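From: Sheila Sowerby
To: forndale-makers list
Subject: Re: Open day at Rathore, anyone going?

Nigel Wragg wrote:
> I can't get there in December as I'm on shifts. If any of you go,
> could you post a few lines on what the arms can do now? Mainly
> interested in whether they cope with thin plastic, and whether
> there was anything to see apart from slides.

Nigel,

Poppy and I went for the afternoon session. There were slides, but they only took up the first part and after that we were let through in groups of five to watch the arm. Dalibor Kadlec ran it and answered questions while it was going.

The task was handling a storage box lid. They also showed us the view from the wrist camera on a monitor, and Dalibor let me have a still from it.
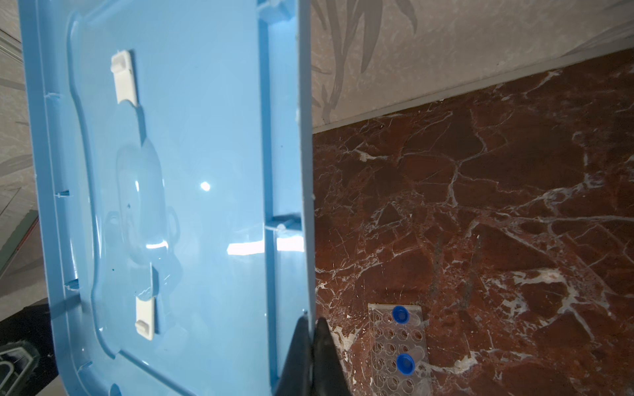
Wrist camera view, gripper holding the blue lid by its rim. Tube rack on the marble below.

On your thin plastic question, Dalibor said the grip force is set per object, and that lids are awkward because they flex when held at one side. Shine is the other trouble. You can see the reflections on the blue, and he said glossy surfaces still confuse their software more than he would like.

They have logged 3000 lid runs so far. I asked for the failure rate and he said it was being written up, so I have no number for you.

The Cavix stand was next door but it was only leaflets when we passed. Poppy picked up a price list and can scan it if wanted.

Parking is bad. Use the Zivness side and walk, it takes 4 minutes.

Pauline, you asked about a group visit. They will do one but want the names a month ahead.

Sheila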